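Accueil > Cuisson > Paniers vapeur > Notice d'utilisation > Section 5

5. Mise en place du panier vapeur sur la casserole

La présente section s'applique au panier en bambou à cerclages jaunes, utilisé avec une casserole basse en inox à deux anses. Elle complète la section 4 (Première utilisation et rinçage).
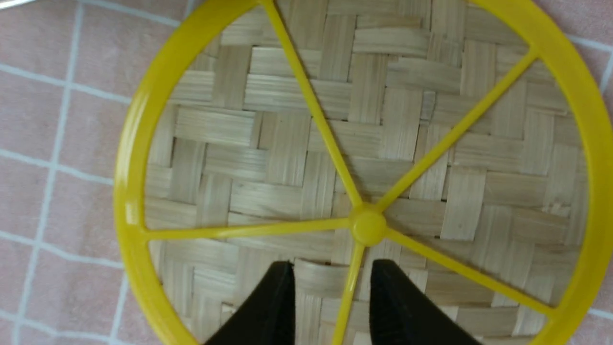 Couvercle tressé à rayons jaunes

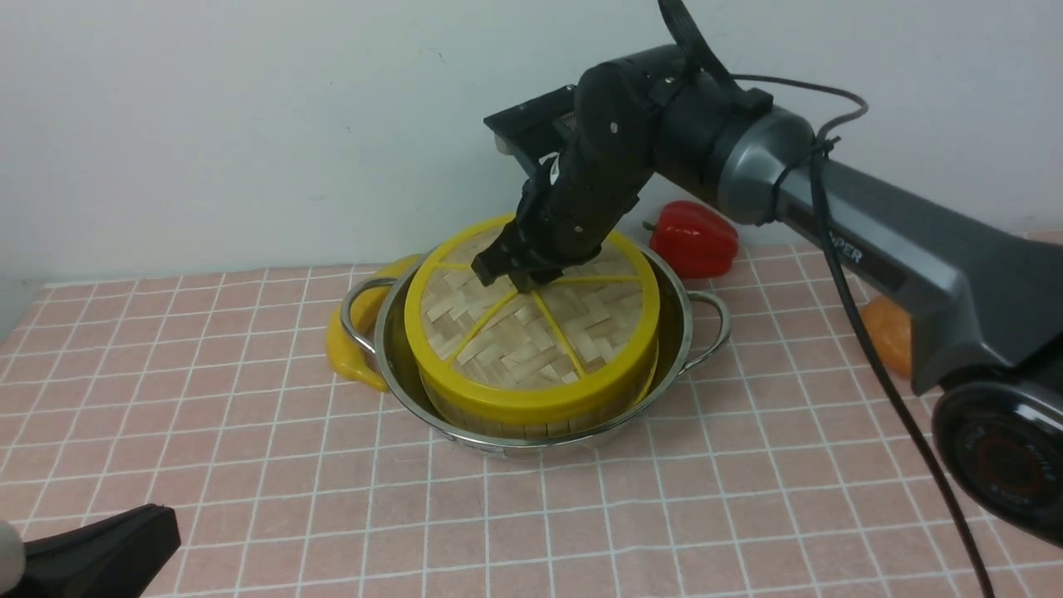
Rédaction : Somtochukwu Anozie
Responsable de la documentation technique, Vernano

5.1 Vérifications préalables

1. Poser la casserole sur un plan stable et dégagé. Les deux anses doivent rester accessibles.
2. Examiner le tressage du couvercle. De légères effilochures à l'extrémité des lamelles sont admises. Toute lamelle rompue ou soulevée impose le remplacement du couvercle (voir section 9).
3. Contrôler les rayons, du moyeu central jusqu'au cerclage. Aucun rayon ne doit présenter de fissure.
4. S'assurer que les lattes verticales du panier sont bien maintenues entre les bandes jaunes.

5.2 Montage

1. Verser 800 ml d'eau froide dans la casserole. Le niveau doit rester inférieur au fond du panier.
2. Garnir le fond du panier d'une feuille de papier perforé ou de feuilles de chou.
3. Disposer les aliments en une seule couche, en ménageant un espace entre les pièces.
4. Présenter le panier à plat au-dessus de la casserole et l'abaisser sans le tourner. Il doit s'ajuster au bord intérieur.
5. Placer le couvercle, puis exercer une pression légère à proximité du centre.
6. Vérifier que le cerclage du couvercle porte sur tout le pourtour.

Note. Les interstices du tressage laissent passer une partie de la vapeur. Ne pas les obstruer au moyen d'un linge ou d'un film.

ATTENTION. Ne jamais forcer un panier qui se présente de biais. Le retirer et reprendre à l'étape 4.

5.3 Cuisson

1. Porter l'eau à frémissement, puis régler le feu de sorte que la flamme ne dépasse pas le fond de la casserole.
2. Compter 14 minutes pour des bouchées farcies de taille moyenne. Se reporter au tableau de l'annexe B pour les autres préparations.
3. Contrôler le niveau d'eau en cours de cuisson et compléter avec de l'eau chaude.

ATTENTION. Les anses métalliques peuvent devenir brûlantes. L'usage de maniques est obligatoire pendant la cuisson et jusqu'au refroidissement complet.

5.4 Retrait

1. Couper le feu et patienter deux minutes.
2. Soulever d'abord le bord du couvercle opposé à l'utilisateur.
3. Sortir le panier à deux mains et le déposer sur un support résistant à la chaleur.
4. Vider la casserole. Laisser sécher le panier et le couvercle séparément, à l'air libre, à l'écart de toute source de chaleur directe.

Les pièces de rechange figurent au catalogue Marnitier, page 108.

Commentaires (3)

Otora
Le papier perforé est-il fourni avec le panier ? Je n'en ai pas trouvé dans le carton.

Hermans
Même question. Pour ma part j'utilise du chou, cela tient très bien.

lucette_b
14 minutes c'est un peu court pour mes bouchées au porc, j'en mets presque 20.

Contact | Mentions légales | © Vernano | Haut de page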